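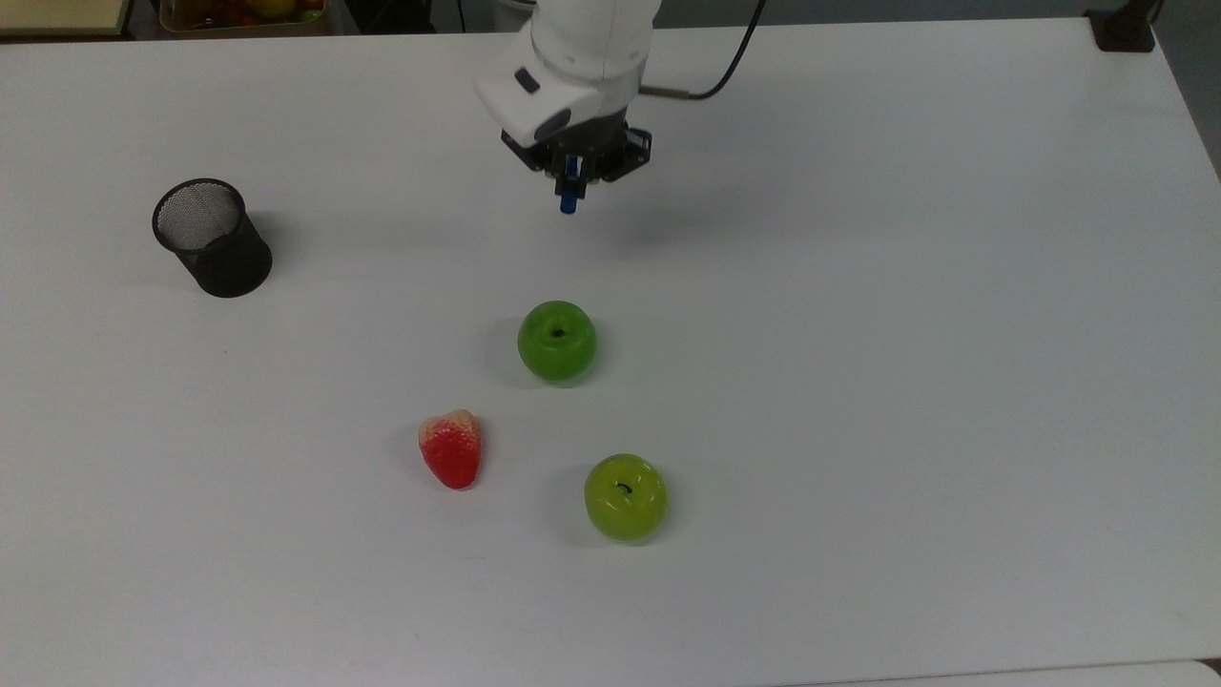 Black mesh pen holder, and a small blue cylinder in the gripper.

Reviews > Health at home > Eyes > Kirkegaard Warm Eye Mask

Kirkegaard Warm Eye Mask, a review after two months of dry eyes

Last updated: September

My eyes began to burn in the spring, mostly in the afternoon, and in the morning the lids were a little stuck together. I went to an eye clinic and was told that the small oil glands in my eyelids do not work well. These glands are called meibomian glands, and I had lived all my life without knowing I have them. The oil they make should lie on top of the tears and keep them from drying too quickly. With me the oil had become thick. The advice was warm compresses, a soft massage of the lids after, and artificial tears when needed.

For two weeks I used a small towel and hot water. It is cheap and everybody has a towel, but it cools very fast. I had to stand up and wet it again every two minutes, and the water ran into my ears. So I bought the Kirkegaard mask, which is electric and costs 89 dollars. I paid for it myself.

What is in the box

The mask, a cable, a cotton bag and a small book of instructions in many languages. There is no wall plug. The cable is long enough for my bed but not for my armchair, and I had to use an extension. The outside of the mask is a soft gray fabric, and the part that touches the skin is a cover which you can take off and wash. The instructions say the cover is good for 30 washes. A second cover is not included, and I think at this price it should be.

How it feels

You choose between 3 levels of heat with one button on the cable. The first level is so mild that I do not see the use of it. The second is the one I use every evening. The third is too warm for me, and after some minutes I wanted to take the mask away from my face. The skin of the eyelid is very thin, so please begin low even if you like a hot bath.

The mask needs a little more than one minute until it is warm, and then it stays warm in an even way. This is the big difference from the towel. It turns itself off after ten minutes. You cannot change this time, but you can start it again. I never needed to.

The shape is good over the nose. I have a rather narrow face and there was only a small gap on the left side where light came in. The strap closes with a hook and loop band, and it catches long hair. I learned to put the strap above my ponytail. The mask should not press on the eyes, and it is easy to pull the strap too tight when you lie down, so I put it on sitting and then I lie back.

Did it help me?

I can only speak for my own eyes. In the first week I noticed nothing, except that I fell asleep two times with the mask on. In the third week the mornings became better and the lids were not sticky anymore. The burning in the afternoon still comes when I work a long time with the computer, but later in the day, and not so strong. I use the tear drops two times a day now, and before it was five or six.

I did other things in the same period. I moved the fan away from my desk and I try to blink more. I cannot tell you which part of the improvement belongs to the mask. At my second visit the clinic was satisfied and told me to continue, so I continue.

Compared with the others

Before buying I borrowed a Hindo bead mask from my sister-in-law. You warm it in the microwave. It is much cheaper and has no cable, and for many people it will be enough. My problem with it was that I never knew how warm it would be. One evening it was only lukewarm and the next evening it was really too hot, with the same number of seconds. It is also heavier on the eyes.

The Fasby mask is electric too and has a battery, so you can walk around with it (I do not know why you would walk around with your eyes covered). I tried it only in the shop. It was comfortable, but the control was on the front and I pressed it each time I touched the mask.

Cleaning

The cover goes in the washing machine in its bag, with cold water. I take off all makeup before I use the mask, as a little mascara made a mark on the inside in the first week and it did not come out. The electric part must not become wet. I wipe it with a dry cloth and that is all.

What I do not like

The light on the button is bright blue and it is difficult to sleep next to it. I covered it with a piece of tape. The instructions are printed very small, which is a strange decision for a product sold to people with eye problems. And the cable comes out at the right side, exactly where I lie if I turn.

Who should ask first

If you had an eye operation not long ago, if you have an infection, or if you cannot feel heat well in your face, ask your eye doctor before you use any warm mask. Also if the eye is red and painful or you see worse than before, please do not try to treat it at home. I waited too long with my own first visit.

My opinion

I would buy it again, maybe in a sale. The heat is steady, it is simple to use, and I have used it nearly every evening, which I could not say about the towel. If you are not sure that you will keep the habit, begin with a bead mask and watch the microwave carefully. I will write again when the first cover is worn out.

Tudo Reviews | Contact | Copyright Tudo, all rights reserved | Back to top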